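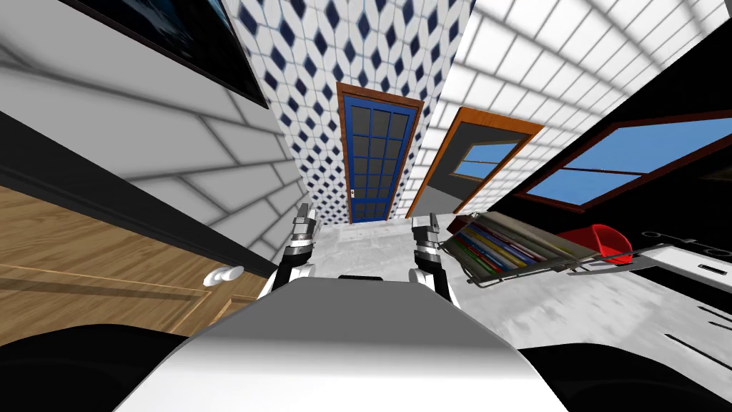
A Zokcombe vende o seu pacote de tarefas domésticas simuladas por 400 euros ao ano por posto de trabalho, com 32 ambientes incluídos. O preço parece-me defensável. A métrica que a empresa escolheu para o promover, não.

A taxa de sucesso publicada trata abrir uma porta como um evento binário. Um puxador que roda até meio conta como falha; um que cede por interpenetração de malhas conta como êxito. Quem compra o pacote para treinar políticas precisa de saber qual dos casos está a premiar.
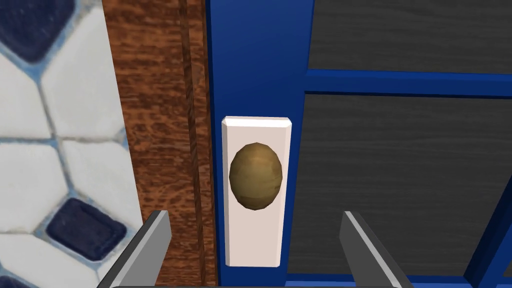 A geometria de colisão do puxador é o ponto crítico. Com facetas planas e uma pinça de dois dedos paralelos, o contacto reduz-se a poucos pontos, e o atrito configurado por omissão decide quase tudo. Em cerca de 4000 episódios, alterei apenas esse parâmetro e a ordenação das políticas inverteu-se.

O pacote concorrente da Kitano é mais pobre em cenários - só 20 - mas regista forças de contacto a cada passo. Para avaliação, eu pagaria por esses registos antes de pagar por mais cozinhas.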